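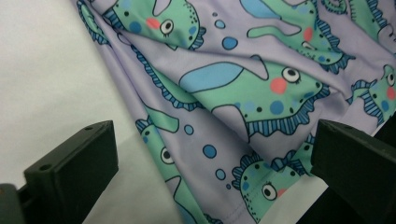
Lavender knit with the green fish print.

What Happens to Kids' Clothes When Kids Stop Fitting in Them?
Final report, Consumer Studies project
Peiyu Dai

My topic started with my aunt's hall closet. I opened it to get a towel and a whole avalanche of baby clothes came down on me, sleepers and tiny pants and one sock with a duck on it. My cousin is in second grade now! I asked my aunt why she still had all of it and she said she was "going to do something with it," which is what every adult I talked to for this project ended up saying in one way or another.

So my question was: where do outgrown kids' clothes go, and what decides it? I thought I'd be writing about landfills. I ended up writing mostly about closets.

How I did it

I had a budget of zero dollars and one semester, so I kept it small. I interviewed parents from 14 families in my neighborhood and my mom's work, and I spent a lot of afternoons at Pudach, the secondhand kids' store next to the laundromat (thank you to Qianru Lei, who manages it and let me sit behind the counter and bug people). Qianru also let me go through the store's intake book for July, which had 200 items in it. For each one the book says what it is, the size, whether they took it or turned it down, and a word or two about why.

I also made a paper survey but I'm leaving it out. I wrote the questions badly. One of them was "Do you usually donate or throw away clothes and why not?" and people answered it in every direction possible.

What the families told me

The biggest thing I learned is that people sort clothes by feelings first and condition second. Almost every parent had a "keep forever" pile, and what was in it made no sense to me from the outside. One dad had kept a sweatshirt with a ripped pocket and given away a coat that still had its tags. When I asked him about it he said the coat "never did anything." I wrote that down and underlined it.

After the keep pile comes the cousin pile. If there's a younger cousin or a neighbor with a baby, the clothes move fast, usually in grocery bags, usually without anybody looking through them very carefully. Several parents told me they had gotten their own stuff back years later through some long chain of relatives. One mom got back a raincoat with three different kids' names inked on the label, and hers was the first one.

Then there's everything else, and this is where it slows way down. The bags sit in a garage or a trunk. Parents said they didn't know which places took what, or they'd been turned away once and felt embarrassed and never went back. I hadn't thought about embarrassment at all before I started and it came up over and over. Nobody wants a stranger holding up their kid's pants and shaking her head.

What the store told me

Qianru is very nice about it but she does turn down a lot. Going through the intake book, the reasons that kept repeating were stains at the neck, stretched-out cuffs, missing snaps, and pilling. Pilling is those little fuzz balls. I had never heard the word before this and now I see it everywhere, including on the sweater I'm wearing while I type this.

Prints matter more than I expected too. Animals sell. Qianru says sea animals sell all year long, while anything with a holiday on it is dead for ten months, and anything with a movie on it is great until the movie isn't. Plain colors are slow in the baby sizes and then get popular again around the age when kids start having opinions. She showed me a rack of plain gray leggings she called her retirement plan.

Knit fabric is its own subject. It stretches, so a knit top can fit a kid for longer, and parents love that, but it also shows wear in places woven cotton doesn't. Hems are where I learned to look first. If a knit hem has gone wavy, the piece has usually been through the dryer a lot. Qianru taught me to lay it flat and let go of it, and see whether the edge lies down on its own or rolls up on you. I practiced this on basically everything in my house.
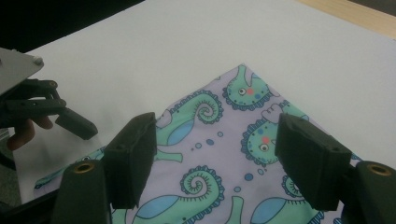 The other thing she does is feel the fabric with her eyes closed, or at least looking somewhere else, and I tried to copy her. I was terrible at it for the first couple of weeks. She could tell me "dryer sheets" or "this one's been in an attic" and I'd be standing there thinking it felt like a shirt. By the end I could usually tell a cotton from a blend, and I'm prouder of that than I probably should be.

What gets turned down

Pudach gives people the choice of taking rejected items home or leaving them in a bin by the door. Most people leave them, and fast. The bin goes to a fabric recycler called Elau, and I called them twice to ask what they do with it. The person I got was friendly and told me knits mostly get sorted for wiping cloths and stuffing. I wanted to visit but they don't let anyone under eighteen on the floor, so that part of my report is just a phone call. I know it's thin.

Things I'd do differently

I'd start the interviews earlier. I'd talk to more families that don't live near me, because mine all shop at the same stores and have the same kind of garages. I would also ask the kids! I only talked to one, a first grader, and she had a very strong position about a dress with pockets that her mother was planning to sell.

What I think now

I went in wanting to tell people to donate more. Now I think the easiest fix would be a sign. If Pudach had a list on the window of what it takes and what it doesn't, with the bin on the same list so it feels normal to use it, I bet some of those trunk bags would finally get out of the trunk. I told Qianru this and she said I could make the sign, so I did, and it's taped up next to the hours. My handwriting slopes down at the end.

My aunt's closet is still full. I did get her to let me take one bag, and she went through it first and pulled the duck sock back out.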